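Held-Block Fault (two-arm cells)

I look after this page on the Ultisham wiki, and I've tripped over this fault more than anyone should, so forgive me if I get a bit worked up in places! 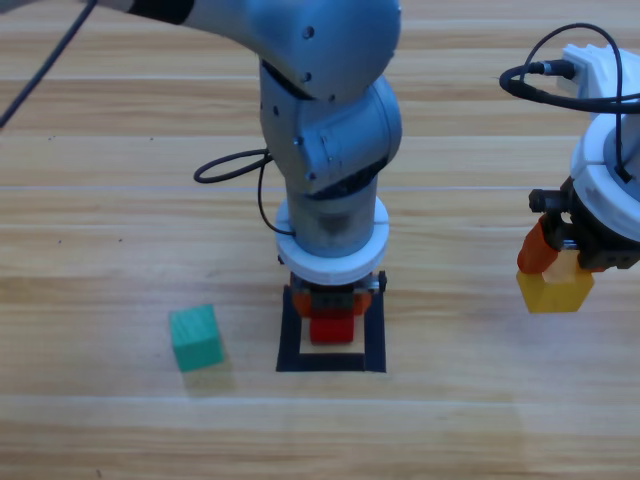 What it is

The held-block fault is a stall that shows up when two robot arms share one table and each has a block in its gripper. One arm wants the taped square. The other arm wants it too, or thinks it will in a second. Both stop in the air and wait for the other one to go first, and neither does. A typical job where you'd meet it has a red block over the square, a yellow one held off to the right, and a green one still sitting on the table waiting its turn (poor thing, it can wait a long while).

People also call it the "after you" fault, which I like better, but the Stultov manual says held-block, so that's the title we're stuck with.

Where the name comes from

It first got written up on the Maeng cell, a small sorting setup at our Putberg shop. The log entry is dated 2021-10-12 and it's wonderfully short: "both arms holding, no alarm." I still have that line taped inside my notebook. The cell had gone through 128 cycles that shift before it froze, so everybody figured the program was fine. Nope!

Cause

Each arm asks for the square before it lowers its block, and the Stultov controller hands out a claim. The claim was supposed to run out after 15 seconds. But a closed gripper kept renewing it, so an arm holding a block could hang on to its claim forever. If the second arm closed its own gripper during the handover, the controller wrote down two claims for one square and then politely obeyed both.

No alarm comes up, and that's the part that bugs me. On the status page a stalled arm looks exactly like an arm that's waiting its turn.

Why it counts as a safety matter

A stalled arm is still powered. It looks parked, and it's really tempting to reach in and nudge a block over by hand (I've done it, I'm not proud). If the claim clears while your hand is in there, the arm finishes its move. We had one close call that way, a bumped knuckle and a lot of yelling, and after that the fault got moved from the "nuisance" list to the safety list.

Clearing it

Hit the stop and lock out both arms before you touch anything. Support each block, then open the grippers with the manual release. Wipe the claims from the controller menu and home the arms one at a time, the one farther from the square first. Don't just press resume. Resume keeps both claims, and you'll be right back where you started.

Fix

Version 9 of the controller software ties the claim to arm movement and ignores the gripper. It also raises an alarm if both arms hold still with their grippers closed. We ran 2000 cycles on the Maeng cell with it and got no stalls, though the new alarm did go off twice during long pauses I'd put in on purpose. I'd still like that alarm to be louder.

See also: Claim timeout; Lockout steps; Taped work zones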